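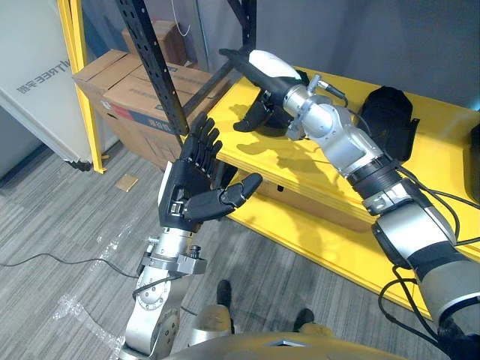
# The packing room at Bellamy

The Bellamy site takes in plastic panels and covers from Priltedis, sorts them and sends them on to Iline for fitting. The packing room is the smallest on the ground floor and gets the most use. It was set out again in June, when the old benches went and everything came in from the corridor. This page was put together on 9/11/26 for people who send goods to us and want to know how they are handled.

**The table**

The table is bright yellow with a thick lip along the front. It is used for checking. A panel is laid face up, looked over for scratches and chips, then turned to check the fixings on the back. Labels go on last. Please don't leave tape guns or knives on it, as the glossy faces mark very easily and a scratched panel goes back to Priltedis at our cost.

We looked at a rubber mat for the top but decided against it. Grit gets under a mat and stays there. The surface is wiped down at the start of each shift and again after lunch.

**Shelving and bins**

The shelving is yellow too, with black uprights, and runs along one side. Black plastic trays stand in a row on the top shelf. Light grey bins with rounded corners are used for boxed parts, and four cardboard boxes fill one.
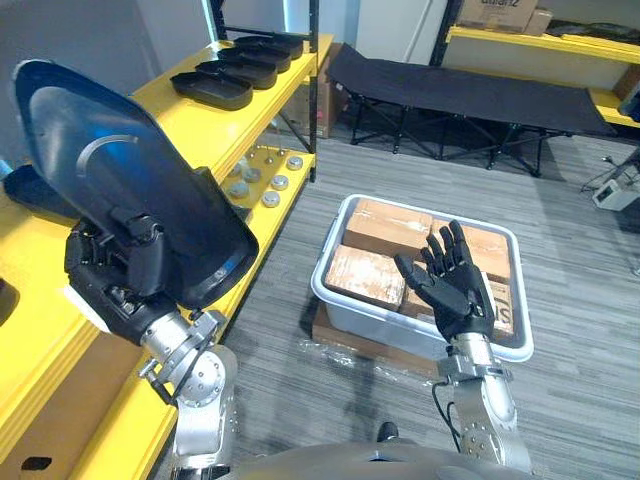

Boxes are used more than once. Old tape is pulled off before a box goes round again, though the residue is left if it won't come away cleanly. A box that no longer holds its shape is flattened and goes in the cardboard cage by the loading door. We get through 300 in a normal month.

Large curved panels travel in clear wrap and are kept out of the bins until they have been checked. They should be held by the edge – never by the tabs on the back, which can crack without showing it from the front. The wrap is bagged up at the end of the shift.

**Going out**

Orders for Iline leave in batches of 84, with the packing list taped inside the lid of the first box. Anything over 1,000 pieces is split across two collections and needs a day's notice. Tomitz does the collecting and will not take a bin without its number on both short ends.

Returned bins come in through the side door. Check them for cracks in the lip before stacking them, and put damaged ones by the sink with a note of where they came from.

More pictures of the loading door and the cardboard cage will go up when the new lights are in.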